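4. Changes to Work at the Sorting and Deburring Stations

4.1 Setting and method

The study was carried out at the Pirkotov plant of Fröhlich, a maker of sheet-metal parts for ventilation housings. Before the change, flat parts arriving from the punch press were sorted, turned and passed to deburring by hand. Each station was staffed by one operator per shift, with a second person covering breaks and part changes. Under the Elus project, the handling portion of this work was assigned to a robot arm at 2 of the stations. Inspection, rework and the choice of batch order stayed with the operators.

We used three sources: shift logs, direct observation, and interviews. The logs cover 52 weeks and contain 221 entries in which an operator recorded a stop, a restart or a manual takeover. Interviews were held with 20 employees from the sorting, deburring and maintenance groups. Each interview followed the same guide and was coded separately by two of the authors, with differences settled in discussion. Employees were told that individual statements would not be passed to management without consent. Those quoted by name agreed to this in writing.

Station layout was planned in simulation before any equipment was moved. The model was built in Wedance, the planning software already in use in the plant's engineering office, and was shown to operators in May during two review meetings. We include it because several of the changes reported below were first raised in front of the model and can be traced to features of the layout.

4.2 Layout and division of tasks

In the simulated station (Figure 1), the arm is mounted on an angled bracket on top of a pedestal, and the pedestal and the control box share one table with the parts. The tilt of the base was chosen to keep the elbow high and leave the area over the parts free from above. Parts are laid flat on a black mat in front of the pedestal. The control box carries a small display and three push buttons, which the operator is expected to reach without leaning across the parts.

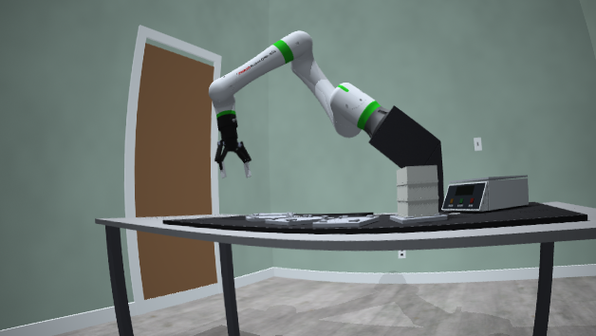

Figure 1. Simulated handling station with arm, two-finger gripper, control box and flat metal parts on the table.

Lachlan Baxter objected at the first review that a model of this kind leaves out the person, and that he could judge the reach of the arm from it but had no way to judge where he would stand for eight hours. He asked where the finished parts would be stacked and who would carry them off. Neither point had been settled when the meeting took place. A standing position and a transfer cart were added to the model before the second review, and the cart was kept in the final layout.

The division of tasks was fixed in a written work instruction. The operator lays out the parts, starts the cycle, checks the edges of each finished part, and clears faults. The arm picks up the part, presents it to the deburring head, and sets it down. If a part is bent beyond tolerance, the operator removes it and handles it by hand. The instruction gives no limit on how many parts may be handled in this way during a shift, a gap that became important later.

4.3 Physical load and pace

Operators reported less strain in the wrists and shoulders. This was the most common positive statement in the interviews and was made in all three groups. Complaints about the lower back did not change. Parts still have to be lifted from the press cart to the table, and the height of the cart was not altered during the study.

Views on pace were divided. Under manual work, an operator could speed up early in the shift and slow down toward the end, and many did so. The arm runs at a constant cycle time. Anneliese Görtz described the new rhythm as even but hard to step away from. Other operators preferred it, mainly those who had rotated in from the press and had no settled habits at the station. Short informal breaks became less frequent at both automated stations, while the scheduled breaks were unchanged.

4.4 Skill and responsibility

Fault clearing accounts for most of the new skill demand. In the early weeks, operators called maintenance for nearly every stop. Later entries show them clearing misplaced parts and gripper faults on their own. This work was not reflected in the pay grade at the time of the study. Till Stüber raised the matter in his interview and again in the works meeting, where it was deferred to the next grading round.

A second change concerns judgment about material. During manual sorting, operators felt burrs and slight bends while turning a part and often warned the press operator before a tool wore out. With the arm doing the turning, this contact is reduced to the final edge check. Press operators said that warnings now reached them later. A sampling step was added in response: the deburring operator takes one part by hand from each cart and reports its condition to the press directly.

Responsibility for rejected parts remained unclear. Henrike Weidemann noted that the reject form has one field for a name and none for the station, so that a part damaged in the gripper is recorded against the person on shift. The form was still in use when data collection ended on 8 October 2022. Operators on the automated stations had by then begun writing the station number in the margin, and the quality office had started to enter it by hand.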